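Dondetti Duo

Dondetti Duo ist ein Tischbausatz mit zwei Roboterarmen, den die Firma Firker aus Sallitz an Hochschulen, Werkstätten und geduldige Privatleute verkauft. Der Name Duo bezeichnet die Zahl der Arme, über deren Zusammenarbeit sagt er nichts aus.

Aufbau

Geliefert werden Arme, Greifer und Kabel in mehr als 200 Einzelteilen. Die Anleitung umfasst 195 Seiten, von denen sich ein beachtlicher Teil mit der Kabelführung befasst. Als Übungsgut empfiehlt der Hersteller Spielzeugobst, das Stürze klaglos hinnimmt.

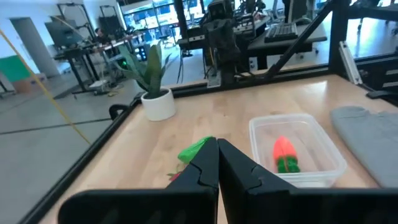 Greiferfinger über der Tischplatte, rechts eine Spielzeugerdbeere im Kunststoffbehälter

Die Steuersoftware Thevar liegt in Version 1303 vor. Version 1504 ist angekündigt, zu den Nummern dazwischen schweigt der Hersteller. Beide Arme lassen sich einzeln oder gemeinsam betreiben, Letzteres gilt im Handbuch als »fortgeschritten«.

Der Kundendienst ist telefonisch erreichbar, freitags bis zum Mittag. Ersatzfinger gibt es nur paarweise, auch wenn erfahrungsgemäß immer derselbe bricht.
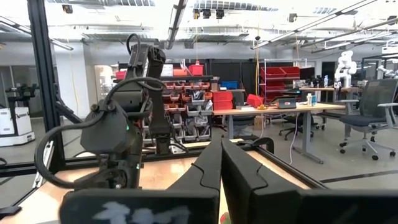

Rezeption

Gelobt wurden die ruhigen Bewegungen und der schmale Greifer, bemängelt der Preis und das Fehlen eines Inbusschlüssels im Lieferumfang. Firker bietet ihn seit Juli als Zubehör an.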